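Cell Rules FAQ — Bin Picking Bench

Kept by Kam-wah Leung. Last tidied in April, after the usual complaints.

Do I have to read the whole thing?
Yes. It's shorter than the incident form.

Who can run the arm?
Anyone signed off on the Gritach checklist. Watching someone else do it on a Saturday doesn't count as training, however closely you watched.

How fast can I go?
Manual mode stays at the reduced speed set in the cell file. If you think your motion needs more, ask me, and bring a better argument than "it looked slow."

Where does the pendant go when I'm not holding it?
On its hook. The floor is not a hook. Neither is the chair — we've had this talk.

Can I reach in to fix one block?
Stop the arm first, then reach. The block will wait. This applies to the 66th block of the afternoon as much as the first.

May I move the bin?
Only if you enjoy redoing the calibration. Clamps get checked at the start of every shift and again after any hard contact. Tape marks on the table stay where they are, and if one peels, replace it in the same spot and write it in the log. 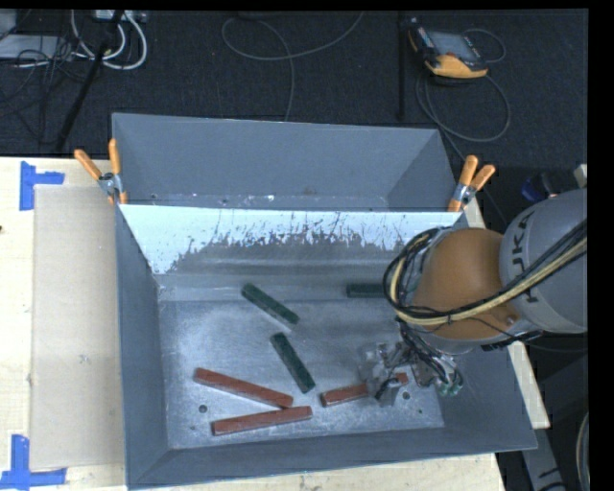

Bumping the bin "a tiny bit" also goes in the log. Lorkent once lost 14 hours of runs to a tiny bit.

What about cables?
Walk the arm through its full reach by hand control before you start a batch, and watch the bundle the whole way. Anything that pulls tight or rubs gets fixed before the run.

Can I leave it running over lunch?
No. Trullar's cell can do that. Trullar's cell has a fence.

Who do I tell if I break a rule?
Me, the same day. I'm much nicer before I find out by myself.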